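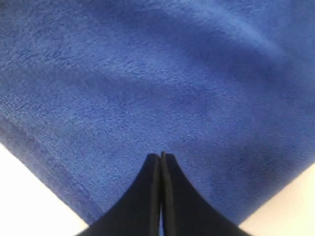
극세사 걸레는 몇 장이나 있어야 할까? 색깔별로 두 장씩, 주방용과 욕실용과 먼지용만 따로 있으면 웬만한 집은 충분하다.

홈 > 살림 > 에세이

서랍 한 칸이 통째로 천이던 시절
2월 3일 월요일
공유 514 · 댓글 2

라고 자신 있게 써 놓긴 했지만, 나는 작년 8월까지만 해도 싱크대 밑 서랍 한 칸을 극세사 천으로 꽉 채워 놓고 살던 사람이다. 서랍이 안 닫혀서 무릎으로 밀어 넣고, 열 때마다 맨 위 장이 뒤로 넘어가서 레일에 끼고, 그걸 또 빼내겠다고 손을 넣다가 손등을 긁히고. 그런데도 마트에 가면 또 샀다. 3000원이면 한 장을 집어 올 수 있는데 안 살 이유가 없지 않나! 그때는 정말 그렇게 생각했다.

오늘 하고 싶은 얘기는 좀 김빠지는 주장이다. 극세사 천은 비싼 걸 살 필요가 없고, 많이 살 필요는 더 없고, 대신 빨래를 제대로 해야 한다. 특히 마지막 부분에서 다들 너무 대충이다. (나도 그랬다. 그래서 할 말이 많다.)

우선 두께 얘기부터. 가게에서 만져 보면 털이 도톰하고 폭신한 쪽으로 손이 간다. 수건 고르는 버릇이 남아서 그런 것 같다. 나도 두꺼운 걸 좋아해서 한동안 발라스카스 두툼한 것만 썼는데, 식탁 닦을 때는 솔직히 불편하다. 물을 너무 많이 머금고, 짜려면 손목이 아프고, 널어 두면 다음 날 아침에도 가운데가 축축하다. 도톰한 천은 마른 먼지 닦는 데가 제자리다. 책장, 티브이 뒤, 스탠드 갓 같은 데. 물 쓰는 자리에는 털이 짧고 얇은 천이 훨씬 낫고, 유리나 수전에는 아예 털이 없는 매끈한 천이 좋다. 이 세 가지를 한 종류로 해결하려고 하니까 자꾸 새 제품을 찾게 되는 거다. 나는 그 짓을 꽤 오래 했다.

그리고 색깔. 색깔로 용도를 나누라는 말은 살림 글마다 나오니까 지겨울 수도 있는데, 나는 이건 진짜 찬성이다. 우리 집은 파란색이 먼지용, 노란색이 주방, 회색이 욕실이다. 처음에는 예쁜 색으로 통일하고 싶어서 전부 베이지로 맞췄다가 변기 뚜껑 닦은 천인지 도마 옆을 닦은 천인지 헷갈리는 순간이 왔고, 그 길로 베이지는 전부 현관과 베란다로 내려갔다. 통일된 색감은 사진 찍을 때나 좋지 매일 쓰는 물건에는 별 도움이 안 된다고 본다. 걸레는 멀리서 봐도 어디 쓰는 놈인지 알아야 한다.

진한 파란색을 고를 때 한 가지만 조심하면 된다. 첫 빨래는 따로 할 것. 나는 흰 양말이랑 같이 돌렸다가 양말 한 무더기가 어정쩡한 하늘색이 됐다. 신을 수는 있는데 신을 때마다 기분이 묘하다.

이제 빨래 얘기. 섬유유연제는 제발 넣지 말자. 극세사는 가는 올 사이로 먼지랑 물을 붙잡는 천인데, 유연제가 올에 코팅처럼 남으면 물이 잘 안 먹는다. 천이 물을 밀고 다니기만 하면 수명이 다 됐다고들 버리는데, 내가 버리려던 것 중에는 유연제 빼고 미지근한 물에 몇 번 빨았더니 멀쩡해진 천이 많았다. 얼마나 억울했는지 모른다. 그동안 버린 게 몇 장인데!

면 수건이랑 같이 빠는 것도 나는 반대다. 수건에서 나온 보풀이 극세사 털에 전부 들러붙어서, 다음에 검은 선반을 닦으면 닦기 전보다 더 지저분해진다. 귀찮아도 극세사끼리 모아서 빨아야 한다. 나는 세탁망 하나를 세탁기 옆에 걸어 두고 쓴 천을 바로 던져 넣었다가 망이 차면 그대로 돌린다. 분류라고 할 것도 없다. 욕실용만 따로 손으로 빤다.

건조는 그늘에서. 건조기는 낮은 온도면 괜찮다고들 하는데 나는 한 번 높은 온도로 잘못 돌려서 털 끝이 까슬까슬해진 뒤로 안 쓴다. 손바닥으로 쓸었을 때 걸리는 느낌이 나면 유리나 광택 있는 가구에는 그만 쓰는 게 맞다. 그런 천은 창틀로 가면 된다. 창틀은 뭐든 받아 준다.

테두리도 은근히 중요하다. 나는 예전에는 박음질이 있든 없든 신경을 안 썼는데, 가장자리 실이 풀리기 시작하면 세탁기 안에서 다른 천까지 휘감아서 한 덩어리로 나온다. 세른베르크 제품은 가격은 마음에 들었지만 내가 산 건 모서리부터 풀려서 결국 가위로 다듬어 가며 썼다. 디스투스는 반대로 테두리는 튼튼한데 그 부분이 뻣뻣해서 냄비 닦을 때 거슬렸다. 이건 취향 문제라 뭐가 낫다고는 못 하겠고, 매장에서 살 수 있으면 꼭 가장자리를 만져 보고 사라는 말만 하고 싶다. 가운데만 쓰다듬고 오는 사람이 대부분일 테니까. 나처럼.

작년 8월에 허넴빌로 이사 오면서 서랍을 다 비웠다. 주방 바닥에 천을 종류별로 쌓아 놓고 보니까 산 기억도 없는 게 절반이고, 포장도 안 뜯은 묶음까지 나왔다. 남긴 건 용도마다 두 장씩. 한 장 쓰는 동안 한 장은 마르고 있으면 된다. 처음 며칠은 불안했는데 (손님 와서 주스라도 쏟으면 어쩌나 하고) 막상 주스가 쏟아진 날에는 그냥 키친타월이랑 헌 수건으로 닦았다. 잘만 닦였다.

물론 반려동물이 있거나 아이가 어린 집이면 두 장으로는 턱도 없을 거다. 그런 집에 가서 적게 가지라고 훈수 둘 생각은 없다. 다만 열두 장 묶음을 보고 싸다는 생각이 들 때, 집에 있는 천 중에서 마지막으로 쓴 지 오래된 게 어디 깔려 있는지 한 번만 떠올려 봤으면 좋겠다. 내 경우에는 서랍 맨 밑이었고, 접힌 자국이 어찌나 깊은지 펴도 다시 접혔다.

아, 접는 얘기가 나와서 말인데 나는 이제 천을 안 접는다. 바구니에 그냥 넣는다. 반듯하게 접어서 세워 놓는 사진에 혹해서 한 달쯤 따라 해 봤지만, 걸레를 접는 시간이 걸레질하는 시간보다 길어지니까 마음이 식었다. 어차피 펴서 쓸 물건이고, 먼지 닦을 때 네 번 접어서 면을 바꿔 가며 쓰면 그때 실컷 접는다.

그래서 지금 서랍은 어떻게 됐냐면, 반은 비었고 반은 비닐봉지가 들어와 있다. 비닐봉지 얘기는 다음에 쓰겠다.

댓글 2 · 공유하기 · 목록으로

함께 읽으면 좋은 글
- 수세미는 언제 버려야 하나
- 행주 삶기, 나는 그만뒀다
- 베란다 창틀 청소는 비 오는 날에
- 3000원짜리 빗자루를 5년째 쓰는 중
- 욕실 매트를 없애고 달라진 점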